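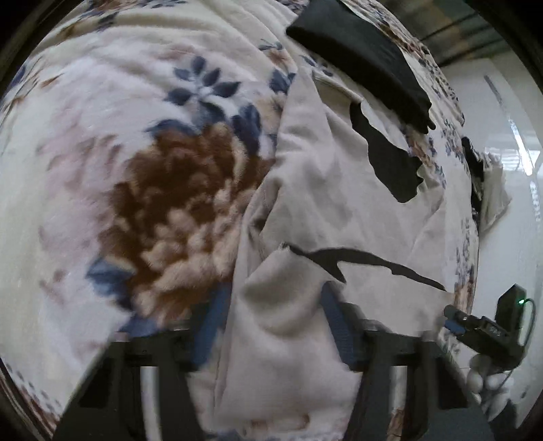 # Where does pepper come from?

Pepper is the most used spice in the world. It is probably in your kitchen now, in a grinder or a small pot. The hard black balls inside are called peppercorns, and each one is a dried fruit.

## The plant

Pepper grows on a vine. A vine is a plant with a long, bendy stem that needs something to climb. In the wild, a pepper vine climbs up trees. On a farm, it is grown up posts or up trees planted for the job.

The vine likes hot weather, plenty of rain and some shade. It first came from the south-west of India. Today it is also grown in Vietnam, Brazil, Indonesia, Sri Lanka and other warm countries. It will not grow outdoors in Britain, where the winters are much too cold.

The flowers are tiny. They grow close together on a thin, hanging stalk called a spike. When the flowers are finished, small round green fruits grow in their place. One spike can hold dozens of fruits, packed side by side like beads on a string.

## One plant, different colours

Black, white and green peppercorns all come from the same kind of vine. The colour depends on when the fruit is picked and what is done to it next.

**Black pepper** is picked before it is fully ripe. The fruits are spread out in the sun for several days. The skin turns dark and shrinks as it dries, and this makes the wrinkles you can feel with your finger.

**White pepper** is made from riper fruits. They are soaked in water until the skin goes soft and can be rubbed off. The pale seed left inside is then dried. Cooks often use it in white sauces, where black specks would show.

**Green pepper** is picked young. It is dried quickly or kept in salty water so that it stays green. It tastes fresher and milder than black pepper.

Pink peppercorns come from a different plant altogether, a tree from South America. They are sold with pepper because they are the same shape. People who are allergic to cashew nuts may need to avoid them, as the two plants are related.

## Why does it taste hot?

Pepper contains a substance called piperine (say "PIP-er-een"). When piperine touches your tongue, it sets off the nerves that normally tell you something is hot. Your brain gets a message about heat, even if the food is cold.

Chillies do the same thing with a different substance, called capsaicin. Chillies and pepper are not related, although we use the word "pepper" for both.

The smell of pepper comes from oils inside the fruit. These oils escape into the air once the peppercorn is broken, so pepper ground last year has less smell than pepper ground today.

## From the farm to the shop

After drying, peppercorns are sieved to take out stalks and dust. They are sorted by size and put into large sacks. Most of them travel by ship.

Rodel Fajardo buys pepper for Kikuchi, a spice company with a mill in Relgate. He checks every delivery before it is unloaded. He looks at the colour, crushes a few peppercorns and smells them. If they smell musty, the sacks may have got damp on the way.

Last September the mill took in 2270 sacks. Some of the pepper was packed whole for grinders. The rest went between steel rollers, which crushed it into powder. Misaki Aoki runs the rollers and has to stop them from getting too warm, as heat drives off the oils that give pepper its smell.

## Try it yourself

You will need 9 black peppercorns, 2 saucers, a rolling pin and a small freezer bag. Ask an adult before you start.

1. Put 4 peppercorns on the first saucer.
2. Put the other 5 in the bag, close it and roll over it firmly with the rolling pin.
3. Tip the crushed pepper on to the second saucer.
4. Smell each saucer gently. Don't sniff hard or put your nose too close.
5. Leave both saucers in a safe place for a week, then smell them again.

Write down which saucer smelled stronger each time. Wash your hands afterwards and don't rub your eyes.

## Words to know

**Peppercorn:** the dried fruit of the pepper vine.

**Piperine:** the substance that makes pepper taste hot.

**Spike:** a thin stalk with many small flowers or fruits on it.

**Vine:** a plant that climbs or trails.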